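Cuaderno de taller, agosto
Evaluación del kit de pinzas de mano Danov, entrada 4

Seguimos con el kit en préstamo. Recordatorio para quien lea esto sin contexto: Danov ofrece las pinzas con su programa de registro y una licencia por puesto. Grikwood pide un informe antes de decidir si compra o renueva el alquiler.

10:15. Empiezo por objetos pequeños encima de la cama, que es donde peor fue la otra vez. Pilas, estuche de auriculares, mando de juego, botella tumbada, bolsa de snacks. Apertura al máximo y acercamiento desde arriba.
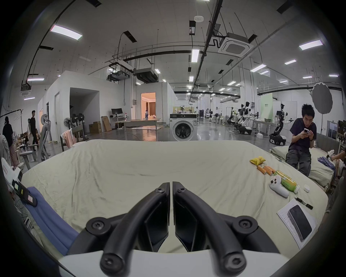
Dedos abiertos sobre el colchón, objetos pequeños a la derecha.

Las pilas se dejan coger de una en una si se entra de lado. Por arriba ruedan. La hoja de instrucciones no hay forma de levantarla sin arrugarla, y Mao opina que con puntas más finas se arreglaría. El catálogo las lista como accesorio aparte, sin precio. Preguntar.

11:40. Paso a ropa. Camiseta azul sobre la sábana verde, las dos pinzas a la vez. Objetivo: coger por los extremos, levantar, estirar, volver a dejar plana.

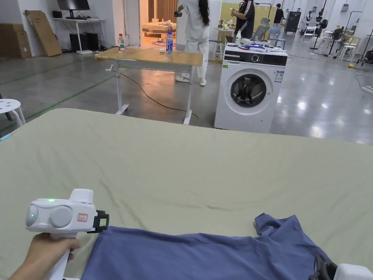 Dexter Lumbao

El agarre en tela es lo mejor del kit. Con 24 intentos se escaparon 4, todos por coger muy poca tela. El mango vertical cansa la muñeca pasada media hora; lo anoto porque el folleto habla de jornadas completas y yo no las haría. Falta una correa o un apoyo para el antebrazo.

El programa lleva 1.453 registros guardados desde que llegó el kit. Exportarlos tardó alrededor de 24 minutos, demasiado. Además el contador de la pantalla principal marca 1.697 y no sé de dónde sale la diferencia. Puede que sume los descartados. Escrito al soporte a las 12:05, sin respuesta todavía.
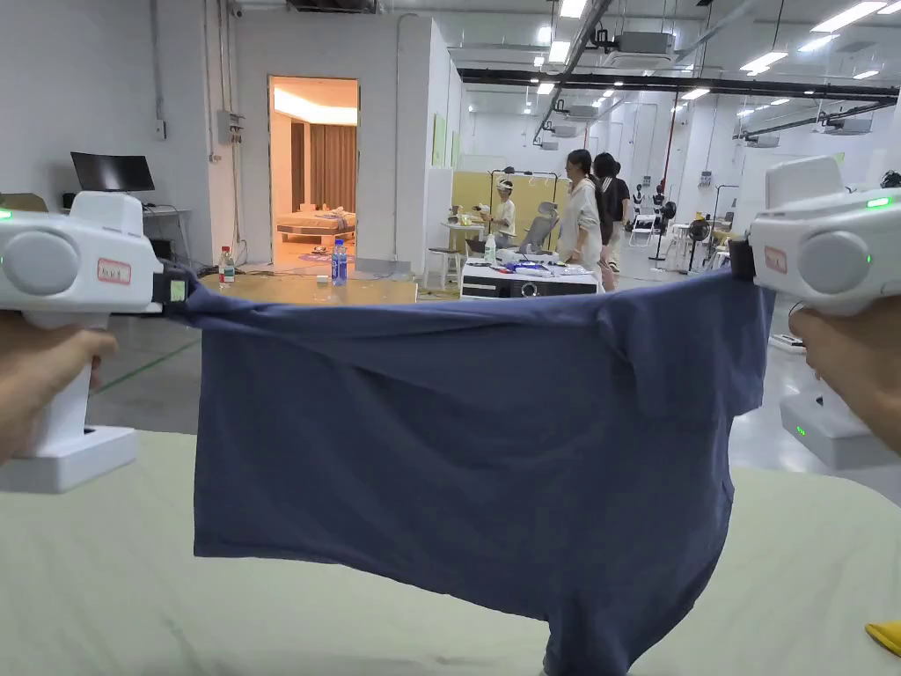 Con la prenda en alto hay que mantener la tensión igual en los dos lados, si no se forma un pliegue en la esquina y luego al bajarla queda torcida. Se aprende rápido. Mao lo pilló en la segunda tanda, yo tardé más.

Pendiente:
Precio de las puntas finas.
Respuesta sobre el contador.
Repetir con toallas.
Comparar con la oferta de Tamildale, que incluye mantenimiento pero obliga a contratar más puestos de los que usamos.

Por ahora me inclino por renovar el alquiler y no comprar. Dejo las pinzas cargando.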